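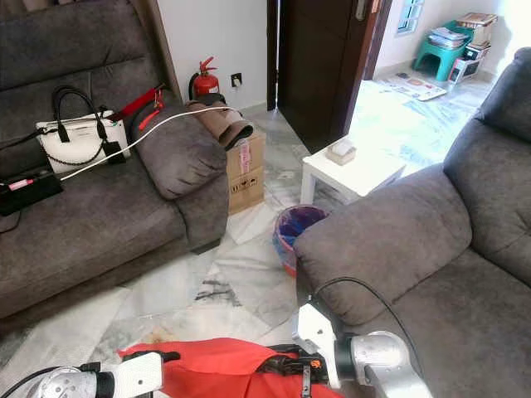 The lounge at Drarkside

Drarkside is the shared house at the top of the lane, let by the week to families and walking groups. The lounge is on the ground floor and gets the most use of any room, so it has a page of its own. Carys Harries looks after the bookings and wrote the notes.

Two matching sofas face each other across the marble floor. They are dark grey-brown fabric with plump, padded arms, and they came with the house when it was bought from the previous owners in February. The white handbag and the black case were on the left-hand one. The cardboard box is on the floor by the sofa arm, next to the fire extinguisher.

The floor

Irregular pieces of marble in white, grey and beige, polished, with dark veining all through. It was laid 20 years ago by a local man and has not been touched apart from cleaning. It is cold underfoot in the mornings, so bring slippers. Please use plain warm water on spills, as vinegar marks the stone.

The wall by the sofa

The fire extinguisher is kept against the wall and must stay where it can be reached. There is a black socket to the right of it. Ask Lai-ching Wei if you need an extension lead. She has two, and one of them is over seven metres long.

Cushions

The bright red one is soft and slightly fuzzy, and it shows up well against the grey. It creases as soon as it is leaned on. Covers are washed on a Thursday at 30 degrees and dried flat, never in the tumble dryer. Spare covers are in the landing cupboard.

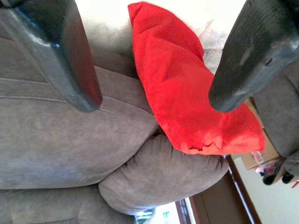
Getting there and asking questions

The lounge is the first door on the left from the porch. The number 87 bus stops at the bottom of the lane. Ultan Heffernan holds the keys and is usually in until 7 in the evening. Groups wanting the dining room as well should say so when they book.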